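News from the Robot Corner

The two-arm bench at Sandholm is alive! Those of you who come in through the side door will have walked past the pile of steel and cable ties since winter and wondered when it would turn into something. It moves now. Both arms run from one laptop, they know where the other one is, and as of this month anyone with a Sandholm key who has done the short safety session can book time on them.

For newer members, a little catching up. The project is called Warum, which is German for "why," and which was what somebody wrote on the lid of the first crate when it arrived. The name stuck. The idea was to put two arms at one bench and teach them the sort of small tabletop jobs that people do without thinking: pick up this, pass it over, put it down over there. One arm can do a lot. Two arms can hold a box and open it, and that is where it gets interesting (and where you find out how many ways there are for two elbows to meet).

We spent most of the spring on the part that doesn't show. The first mounting was bolted straight to the bench, and every time an arm stopped quickly the whole bench shivered and the other arm's readings went with it. You could see it in the plots, a nasty little ripple that took 40 seconds to settle on a bad evening. So the arms came off the bench and got pedestals of their own. That meant new plates, new holes, and a long discussion about bolts that I will spare you. The ripple is gone. I still open the old plot now and then just to enjoy the new one.

The cabling got redone at the same time. The old loom was too short by a hand's width at full reach, and we only learned this when a connector popped out in the middle of a move. The new one has slack at the shoulder and at the wrist, and each run is labeled at both ends. Please, if you swap a cable, swap the label too.

On the software side we have moved everything over to Itetti, the little scheduler that came out of the Bowen workshop. It decides which arm gets which part of the table and makes the other one wait its turn. The Bowen people have been wonderful, answering our messages at hours when sensible folks are asleep, and a few of our fixes have gone back to them. It's still rough in places — the error messages are a riddle — but it has not once let the arms touch since we set the keep-out zone to 50 millimeters. Before that we had it at 6, which was optimistic. 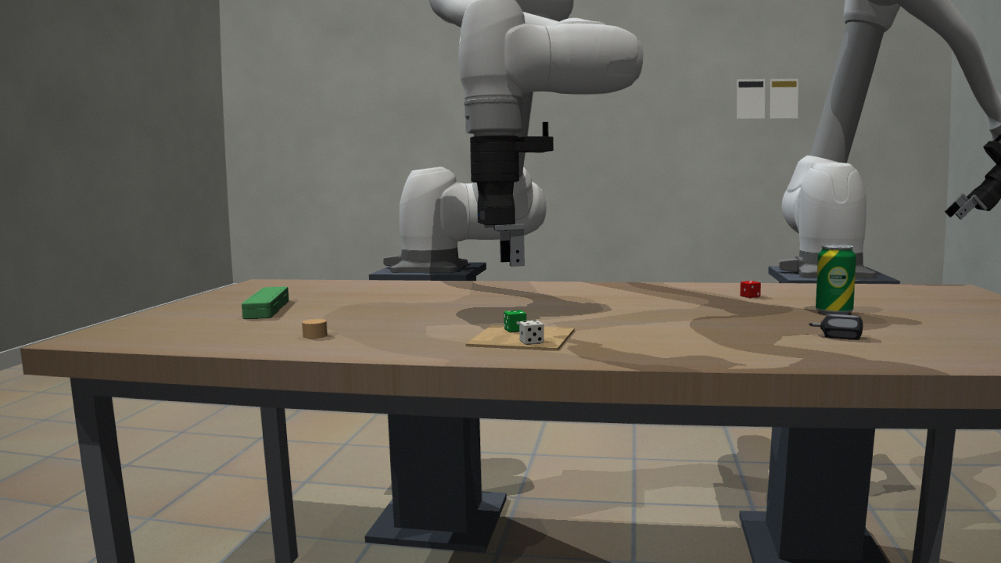
Every new routine gets a run in the simulator before the real motors are switched on, and this is the part of the build I'd most like to get more of you into. You can do it from home, you can't break anything, and if an arm goes through the tabletop you laugh and reset. The table in the model gets dressed with whatever the next routine calls for, and the current layout has dice, a short wooden cylinder, a long green case and an upright green drink can with yellow bands. The can is my favorite troublemaker. It's the tallest thing on the table and it stands in front of the right arm's base, so any path that swings low on that side has to go around it, and you learn very quickly whether your planner was paying attention. The dice are a different sort of puzzle, being small enough that your grip has to be well centered before you close the fingers.

Next job is handovers. We want one arm to pick up a die, meet the other somewhere over the middle, and let go at the right moment. In simulation it works on a good day. On the hardware we have managed 6 in a row and then a very loud clatter, so there is plenty left to do! After that comes a proper stop button for the far end of the bench, because walking around to reach the existing one is silly.

If you'd like to join in, the safety session is held at seven in the evening, and the sign-up sheet is by the kettle. No robot experience needed. If you can use a screwdriver or write a bit of Python, or would like to learn either, there is a job waiting for you. We are also short of M6 washers again, so if you have a jar of them at home doing nothing, bring it along.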